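한 줄 요약부터 적는다. Stedska의 작업대 규칙집 『탁상 조작 작업 운영 기준』 2판은 좋은 문서이고, 표지는 끔찍하며, 6장은 안 읽어도 된다.

우리 팀은 작년까지 Mulby의 무료 점검표를 썼다. 두 쪽짜리인데, 두 쪽 중 한 쪽이 서명란이다. 책임 소재만큼은 분명했다. 누가 책임지는지는 다 적혀 있는데 뭘 책임지는지가 없어서 그렇지. Stedska 것은 400쪽이고 바인더에 끼워서 온다. 바인더 고리가 뻑뻑해서 나는 첫날 손톱을 하나 희생했다. 별점에는 반영하지 않았지만 마음에는 반영되어 있다.

## 잘 만든 부분

2장 '물체 세트'가 이 책의 본전이다. 로봇 팔 앞에 물건을 늘어놓는 일을 해 본 사람이라면 이 작업이 얼마나 쉽게 엉망이 되는지 안다. 월요일의 "모종삽"과 금요일의 "모종삽"이 서로 다른 물건이고, 기록에는 둘 다 그냥 "삽"이라고 적힌다. Stedska는 물체마다 이름표, 시작 자세, 놓아도 되는 방향을 미리 정하라고 요구한다. 읽을 때는 잔소리 같은데 한 달 뒤에 기록을 뒤지다 보면 고맙다.

날 있는 도구에 관한 절도 마음에 들었다. 요지는 세 가지다.

- 날은 사람이 서는 쪽을 향하지 않게 놓는다.
- 전정가위는 시작 전에 잠금 상태를 확인하고 기록한다.
- 날 있는 도구를 손으로 옮길 때는 팔을 먼저 정지시킨다.

세 번째 항목을 굳이 글로 써야 하느냐고 묻는 사람이 꼭 있다. 그런 사람 때문에 쓴 항목이다.

우리는 원예 도구 세트로 이 장을 시험했다. 가위는 손잡이가 길고 날이 좁으며, 분무기는 투명한 데다 눕혀 놓으면 둥근 몸통이 조명을 그대로 되비춘다. 캔버스 가방은 모양이 매번 조금씩 달라진다. 규칙집이 '까다로운 물체'로 꼽은 반사체, 투명체, 변형체가 다 들어간 구성이라 고르는 데 고민이 없었다. 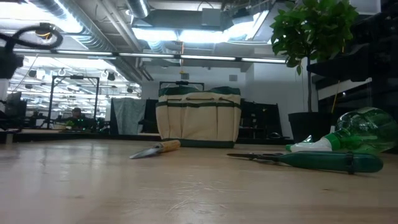

*원예 도구 세트. 모종삽, 전정가위, 눕힌 분무기, 뒤쪽에 캔버스 가방.*

날 방향 규칙을 적용하다가 알게 된 것이 있다. 규칙집은 "사람이 서는 쪽"이 하나라고 가정한다. 우리 작업실은 트여 있어서 상 너머에도 사람이 앉고, 옆으로도 지나다닌다. 결국 바닥에 통행 구역을 따로 표시하고 그쪽을 기준으로 삼았다. 3판에서는 이 문장을 복수형으로 고쳐 주면 좋겠다.

## 아쉬운 부분

배경 관리를 다룬 4장은 읽다가 웃었다. "카메라 시야에는 작업과 무관한 물체가 없어야 한다"고 한다. 우리 카메라에는 화분과 선반과 천장 덕트와 형광등이 줄줄이 잡힌다. 덕트를 떼라는 말인가 싶어 Stedska에 문의했더니 Graça Baptista라는 분이 답장을 주었다. 무관한 물체를 치울 수 없으면 위치를 고정하고 목록에 올리라는 내용이었다. 훌륭한 답이다. 다만 책에는 없다. 그래서 우리 물체 목록에는 지금 '화분(이동 금지)'이 정식으로 등록되어 있고, 물 주는 날에도 제자리에서 준다.

액체 항목도 허전하다. 분무기를 비운 채로 쓸지 채워서 쓸지, 채운다면 얼마나 채울지 한 줄도 없다. 무게가 달라지면 잡는 힘도 달라지는데 말이다. Bustos의 얇은 지침서에는 이 내용이 한 문단으로 깔끔하게 나온다. 대신 Bustos에는 날붙이 이야기가 통째로 빠져 있으니, 두 회사가 점심이라도 한번 같이 먹었으면 한다.

6장은 '안전 문화'다. 화살표가 원을 그리는 도표가 많다. 더 할 말은 없다.

## 현장에서 써 보니

13회차까지는 점검표를 종이로 돌렸고 그 뒤로는 Jisau에 옮겨 넣었다. 종이일 때는 시작 전 점검에 시간이 꽤 걸렸는데, 옮기고 나니 입력보다 물건 놓는 데 더 오래 걸린다. 이게 정상이다. 우리 팀의 Rui Torres는 처음에 "삽 하나 놓는 데 서류가 필요하냐"고 했고, 지금은 남이 삽을 비뚤게 놓으면 제일 먼저 지적한다. 규칙집이 사람을 이렇게 만든다.

지금까지 쌓인 기록이 약 1,000건이다. 초반 것은 이름표가 제각각이라 다시 손봐야 하고, 2장을 적용한 뒤의 것은 그대로 검색이 된다. 나한테는 이 차이만으로 바인더 값을 했다.

## 별점

| 항목 | 점수 |
|---|---|
| 물체 세트 기준 | 5/5 |
| 날 있는 도구 | 4/5 |
| 배경 관리 | 2/5 |
| 액체 | 1/5 |
| 바인더 고리 | 채점 거부 |

혼자 쓰는 작업대라면 Mulby 점검표에 Stedska 2장만 복사해 붙여도 충분하다. 여러 명이 교대로 쓰는 곳이면 전권을 사고, 주문할 때 PDF도 달라고 하시라. 물어보면 준다.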